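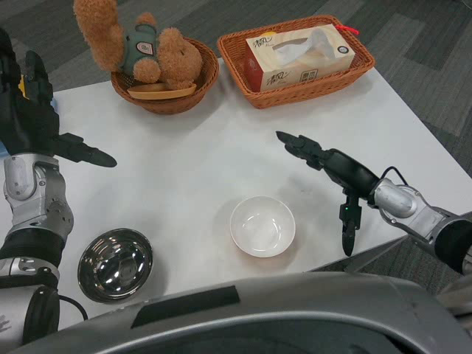 Issue 16, page 4

WHY DO BASKETS HOLD TOGETHER?

Pick up a woven basket and look for the glue. Take your time. Look for nails and screws while you're in there. In most baskets you won't find any, and yet you can put a teddy bear in one, or a box of tissues, or a week's worth of apples, and the thing doesn't fall to bits. So what's doing the work?

Friction is. Friction is the grip you get when two surfaces press against each other. It's why your sneakers don't slide out from under you and why it is so hard to push a sofa with your brother on it. In a basket, every strand bends over one neighbor and under the next. Each bend presses a little, and each press grips a little. One crossing on its own is feeble. A basket has hundreds of them, all hanging on at once.

Over, under, and so on until dinner

Basket makers have special names for the parts, as people with a craft always do. The stiff pieces that run up the sides are called stakes. The bendy pieces that go around and around are called weavers. (The person doing it is also called a weaver. You get used to it.)

The simplest pattern is called randing. You take one weaver and go in front of a stake, behind the next, in front of the next, and keep going. If you have an odd number of stakes, something handy happens. When you come back around to where you started, you land on the opposite side of each stake from last time. With an even number you'd follow your own path exactly, and the rows wouldn't lock. You would have a very tidy mess.

Why doesn't it snap?

Bend a dry twig and it cracks. Bend a soaked one and it may curl around your finger. Many basket plants, such as willow, are soaked before weaving. The water gets into the plant's fibers and lets them flex. When the basket dries, the strands stiffen in their new shape, and they are then quite stubborn about it.

Henrik Petersen has been making baskets in Wivport for 20 years, and he keeps his willow in an old bathtub. We asked where he takes his baths. He said he has two bathtubs and that he has only mixed them up once.

Round or square?

Round baskets are usually the easier kind to make, and they're strong, too. A curve spreads a push out along the whole side, so no single spot has to take all of it. Rectangular baskets have corners, and corners are a nuisance. The weaver has to turn sharply there, which is where it likes to split. Makers often put a thicker stake at each corner to keep things in order.

Then again, try fitting a round basket neatly onto a shelf full of books. Corners have their fans.

How old is all this?

Very. People were weaving baskets before they were making clay pots in many parts of the world. It's hard to say exactly when it began, as plants rot and old baskets mostly turned into dirt. Sometimes a basket was pressed into wet clay, and the clay kept the pattern long after the basket was gone. Archaeologists get extremely excited about this. Let them.

Try it with paper

You need two sheets of paper in different colors, a pair of scissors and some patience.

Fold the first sheet in half. Cut slits from the fold toward the open edges, and stop a thumb's width before you get there. Open it out.

Cut the second sheet into strips.

Weave one strip over and under through the slits. Start the next strip the other way, under and then over. Push each strip up snugly against the last.

When it's full, hold it by one edge and give it a gentle shake. Then pull out every second strip and shake it again. Have a broom ready.

Next issue: why does a knot come undone only when you're late?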